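Robots at the packing tables, what happens to our hours?

Ognjen Mladenović
I work at Harms in Telness, packing small parts. In July our manager told us that picking at the tables will be automated, line by line. We are eight people on my shift. I now teach the gripper half of the day and pack the other half.
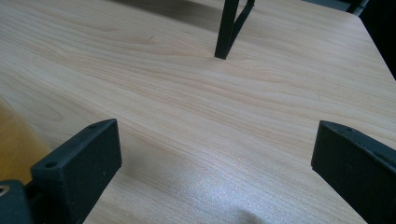

My pay is the same so far, but the bonus was counted per box, and I make fewer boxes. Has somebody solved this with their employer?

ovusport_nights
Ask for the new duties in writing – before the bonus is calculated, not after. We packed up to 410 boxes a shift at Ovusport, then 185 when the teaching began. They now pay us a fixed addition for those hours. It took five meetings.

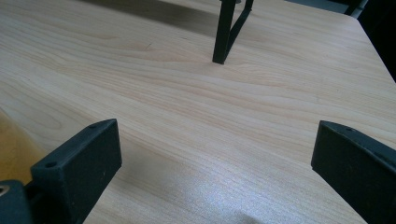 Telness, Monday, September 30, 2019
I add the date and place so you can see how old my advice is. Rules may change.

costar_fan
same at Costar, no bonus any more. find another job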